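## 콜드브루 집에서 내리는 분들, 원두 굵기 어디까지 가보셨어요?

**모카포트졸업생** | 9/12/26

8월 내내 카페에서 사 마시다가 통장 보고 정신 차려서 집에서 내리기 시작했습니다. 그런데 이게 너무 재밌어요! 퇴근하고 원두 갈아서 물 부어놓고 자면 아침에 커피가 있잖아요. 설레서 알람보다 먼저 깹니다 ㅋㅋ

지금 쓰는 건 Omoregie 중배전이고 그라인더는 Wimeo 수동이에요. 한 번에 원두 60g 갈고 냉장고에서 하룻밤 둡니다. 처음엔 프렌치프레스 굵기로 했다가 좀 밍밍해서 핸드드립 쪽으로 조금씩 내려오는 중인데, 어느 선을 넘으니까 뒷맛이 텁텁해지더라고요. 그 선이 어딘지 찾는 게 요즘 낙입니다.

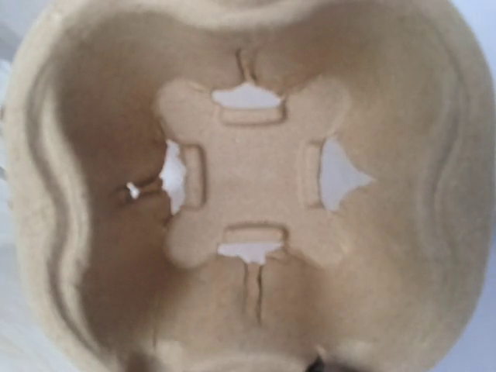 그리고 하나 더 여쭤보면, 원두를 티백 같은 주머니에 넣는 게 나은지 그냥 물에 풀어서 나중에 거르는 게 나은지도 궁금해요. 저는 풀어서 하는 쪽인데 거르는 데 시간이 꽤 걸려요. 종이필터 한 장이 막히면 새 걸로 갈아가면서 하는데 출근 전에는 마음이 급합니다.

---

**새벽네시라떼**

오 동지다! 저는 무조건 굵게 갑니다. 밍밍한 건 굵기 탓보다 시간이 짧아서일 때가 많아요. 굵게 갈고 하루 꽉 채워보세요. 단맛이 진짜 다르게 올라와요. 텁텁한 건 미분이라 체로 한 번만 쳐줘도 확 줄고요.

---

**얼음은셀프**

> 굵게 갈고 하루 꽉 채워보세요

저는 반대요. 하루 채우면 나무 씹는 맛 나던데요. 중배전이면 특히 그래요. 차라리 살짝 곱게 갈고 짧게 끊는 게 향이 살아 있습니다. 굵게 오래 우린 건 우유 탈 때나 괜찮았어요.

주머니는 편하긴 한데 가운데 원두가 안 젖고 나오는 경우가 있어서, 쓰실 거면 중간에 꼭 한 번 눌러주세요.

---

**새벽네시라떼**

나무 맛은 상온에 두셔서 그런 거 아닐까요? 냉장이면 하루도 깔끔해요. 저는 우유 안 타고 물만 타서 마시는데 지금까지 만족합니다 ㅎㅎ

---

**얼음은셀프**

냉장으로 했어요 ㅠㅠ 이건 입맛 차이인 걸로... 대신 저울은 다들 쓰시죠? Nateck 저울 들이고부터 맛이 들쭉날쭉하던 게 싹 없어졌어요. 눈대중하던 시절로는 못 돌아갑니다.

---

**원액171**

닉네임이 곧 레시피인 사람 왔습니다. 저는 원액 171ml에 찬물 50ml 섞어요. 주변에서는 너무 진하다고 하는데 얼음 녹는 것까지 생각하면 마지막 한 모금까지 맛이 버텨줍니다. 얼음 가득 넣고 드시는 분은 꼭 해보세요, 진짜 맛있어요!

그리고 내린 당일보다 냉장고에서 3일 묵힌 게 더 둥글고 좋아요. 초콜릿 같은 느낌이 나기 시작하는 게 딱 그때쯤이에요. 병은 열탕 소독해서 쓰시고요. 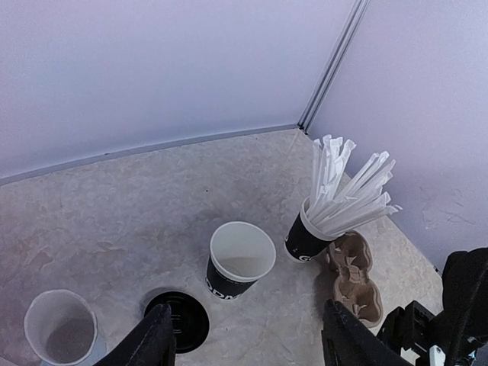 돌무늬 상판에 빨대

빨대 얘기 나온 김에, 진한 건 저어 가면서 드셔야 해요. 물이랑 얼음 넣고 그대로 빨면 첫 모금이랑 끝 모금이 다른 음료예요.

---

**얼음은셀프**

묵히는 건 인정 못 합니다 ㅋㅋ 향 다 날아가요. 저는 내리면 이틀 안에 끝냅니다.

---

**새벽네시라떼**

묵히는 건 저도 찬성! 강배전이면 더 좋아요. 에티오피아 같은 건 얼음은셀프님 말씀대로 빨리 드시는 게 맞는 것 같고요.

---

**모카포트졸업생** (글쓴이)

와 댓글 보고 신나서 바로 원두 더 주문했습니다. 정리하면 오늘은 굵게 갈아서 하루, 다음번엔 곱게 갈아서 짧게, 이렇게 두 병 만들어서 나란히 마셔볼게요. 미분은 Wirby 체가 있어서 그걸로 쳐보려고요. 베이킹할 때 쓰던 건데 구멍이 좀 클 것 같기도 하고...

@원액171 그 비율 제 컵에는 넘칠 것 같은데 반으로 줄여도 되죠?

---

**원액171**

네 반으로 줄여도 똑같아요. 얼음은 줄이지 마세요! 두 병 비교 후기 꼭 올려주세요, 기다립니다.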